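Filed under: Bench notes / Teardown cell / Faults

January, second entry, after lunch

Stopped the Skelness run at cycle 306. The fault log says "grip lost, tool." I don't buy it, or not as the whole story.

What the log has: arm goes in over the open tower with the driver held upright, starts the slow descent, force reading jumps, controller decides the tool slipped and opens the fingers to "re-seat." Opening the fingers over somebody's motherboard is a stupid recovery and I said so when we set it up. The driver dropped into the case. No damage I can find, but I haven't powered the board and I'm not going to claim it's fine.

Koen thinks it's worn pads. Maybe. I pulled them and looked and they look like pads. He wants to order the Gelari replacements and call it done. We did exactly that last time, and got 13 good cycles before it came back.

My guess is the wiring. The path planner treats the case as a clean box with a floor in it, and these cases are full of cable. If the shaft or a knuckle leans on a bundle on the way down, the side load goes up, and the slip detector can't tell that from a slip. Lionel says the Flostia software handles side load. I asked him where. He is still looking.

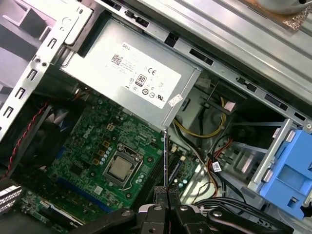 Went back over it by hand with the drives off and the brake released. Moved the wrist through the same approach, slowly. I could feel it drag at one spot, then let go. Did it again with the cables tied back and felt nothing. Two tries each way, so call it a hint. I'm not writing "root cause" on anything yet.

The part that bothers me more is the stop. I hit pause on the pendant when I heard the driver land and the arm finished its move before it held. Koen says pause is supposed to do that. Fine, but the card taped to the Lambert cabinet says "pause halts motion," and a new person will believe the card. I took the card down. Until there's a better one, use the red button and eat the restart.

Changes as of now:

Re-seat recovery is off. On a slip fault it holds grip and waits for a person.
Speed stays at the low setting inside the case, whatever the schedule says.
Hands out until the drives are off. Paused doesn't count.

To do: log raw force for 500 cycles, cables tied for half and left alone for the other half, old pads the whole way through. If Koen swaps the pads in the middle we learn nothing. Lionel to send me the page on side load, if there is one.

Driver tip is chipped. Could be from before.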